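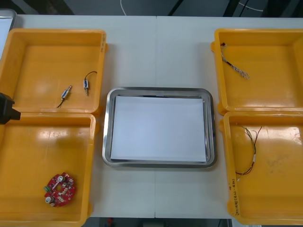
How many examples does a robot need before it can sort a bin of parts?

Fewer than most people collect, provided the examples differ from one another in ways that matter.

I've been arguing this at Makora for most of the year, usually to people who are trying to eat their lunch, so I may as well put it in writing. We teach arms to sort small electrical bits: boards, bundles of wire, little cylindrical things with a lead coming off one end. Somebody guides the arm through the job, the whole go gets recorded, and the learning system is fed the pile. The pile is where the rows start.

Our first proper set, which we called Drimska, had 311 recordings in it. I was terribly proud of that number. I put it in the subject line of an email! Then we trained on it and the arm was lovely, smooth as anything, right up to the point where a wire bundle landed curled the other way, and then it hovered over the bin like someone who's forgotten why they came upstairs.

So I sat down and watched the recordings, all of them, over three very long afternoons (I recommend a decent chair and biscuits). 158 were, for any useful purpose, the same recording. Same start, same part, same corner of the same bin. I'd done plenty of those myself and I know exactly how it happens. You find a way of setting the table that goes well, you get into a rhythm, and it feels like work because the counter keeps going up.

The next set was much smaller. We did 26 layouts and changed something real each time — which way the leads pointed, whether a board was face up, how far a part had slid into the corner where the wall gets in the way. It was slow and rather annoying. People kept asking me whether we'd finished. But the arm that came out of it coped with awkward bundles far better than the Drimska one ever did, and I'd take it over the old one any day of the week.

There's a fair argument on the other side, and my colleagues over at the Nisitbridge workshop make it loudly. They say variety comes free if you collect enough, so stop fussing and press record. With a dozen operators on different tables, perhaps it does. With two of us and one table I don't believe it. Tired people are tidy people. By the end of a shift I put everything down in the same place without noticing.

Wires are the worst for this, by the way. A circuit board can only lie so many ways, but a bundle of thin wires has a new shape every time you let go of it, and the temptation to pat it into something friendly before you start is enormous. I've banned myself from patting. Drop it, leave it, record it.

I'd also keep more of the fumbles. We used to delete any go where the gripper missed and had to come back for a second try. In November we're starting a set for Weerasinghe, who make harnesses, and I've asked for those second tries to stay in, labelled properly. There are 13 of them left over from the last round that escaped the bin, and I've learned more from watching those than from the clean ones. I haven't won that one yet. The meeting's next week and I'm bringing the biscuits.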